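Home Articles Current Issue Archive Authors Contact

3. Materials and Methods

3.1 Upholstery selection

The study compared how deep-buttoned and plain seating holds fine household dust under ordinary cleaning. Seat panels were supplied by two workshops, Ginport and Loswood, and were covered in black leather from a single tannery lot. All panels used the same foam core and the same backing cloth. The plain panels had a flat top sewn only at the border. The buttoned panels had a diamond pattern of the kind used on older club sofas, with the leather pulled down at each crossing point and folded along the lines between them.

Panels were stored flat for 8 days before use. A panel was rejected if the leather showed a split at a fold, a loose button, or a visible repair. After rejection, 36 panels remained and were split evenly between the two types. Assignment to cleaning method was made by drawing numbered slips, and the slips were drawn by E. Dizon, who took no part in the later measurements.

3.2 Surface terms

The trade has no settled names for the parts of a tufted seat. We follow the usage in the Komasmont workshop notes, with small changes. The raised area inside one diamond is the "pad". The line where two pads meet is the "channel". The low point where channels cross is the "well". A "crease" is any smaller fold in the leather that runs from a well onto a pad. Creases differ from channels in that they are not planned by the maker and their length varies with the tension of the leather.

Channels and wells are hard to judge by eye on dark, glossy leather. Highlights on the pads draw attention away from the folds, and the low parts of the seat fall into shade. This affects both cleaning and inspection, and it was the main reason for weighing the removed dust instead of scoring the panels by appearance. Figure 2 shows tufted black surfaces as discussed in this section.

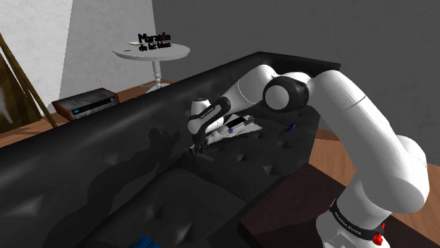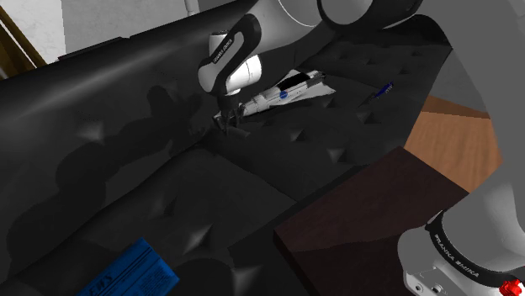 3.3 Dust preparation and loading

Test dust was collected from the vacuum bags of homes in the Ocampo district, pooled, and sieved to remove hair, grit, and fiber clumps. The sieved dust was dried overnight and kept in sealed jars. No attempt was made to separate it further by type. A synthetic dust would have given better control of grain size, but early trials showed that it slid off the pads and collected almost entirely in the wells, which did not match what cleaners report from used furniture.

Each panel received 2 grams of dust through a shaker held at a fixed height. The panel was then pressed with a padded weight to imitate sitting. Pressing matters for the buttoned type - the pads flatten, the channels close, and dust already in them is held when the weight is lifted. Plain panels were pressed in the same way so that handling was equal.

3.4 Cleaning

Three methods were used: a dry cloth, a soft brush followed by a dry cloth, and a vacuum with a narrow nozzle. C. Shearer carried out all cleaning. Strokes ran from the back edge of the panel to the front, with no return stroke. For buttoned panels the brush and nozzle also followed each channel once in both diagonal directions. No water, soap, or leather dressing was applied at any stage.

The cloth was folded to a fresh face after each pass and was weighed before and after use. Vacuum dust was caught on a paper filter fitted ahead of the bag. Dust left on a panel was taken as the loaded mass less the removed mass. This treats dust lost to the air as dust left behind, and the residue values should be read as upper limits.

3.5 Measurement and exclusions

Weighing was done by J. Pangilinan and repeated by B. Hulme without sight of the first value. Where the two values disagreed by more than the stated error of the balance, both were discarded and the item was weighed again. The full series gave 182 accepted weighings. Panels that lost a button during pressing were withdrawn and their data were not used.

Room humidity was recorded at the start and end of each session but was not controlled. Sessions were held in January, when the heated air in the workroom was dry, and some static pickup on the leather is likely. The effect was not measured separately. It should apply to both panel types, though the larger leather area of the buttoned panels may have increased it - see Section 5 for its bearing on the results.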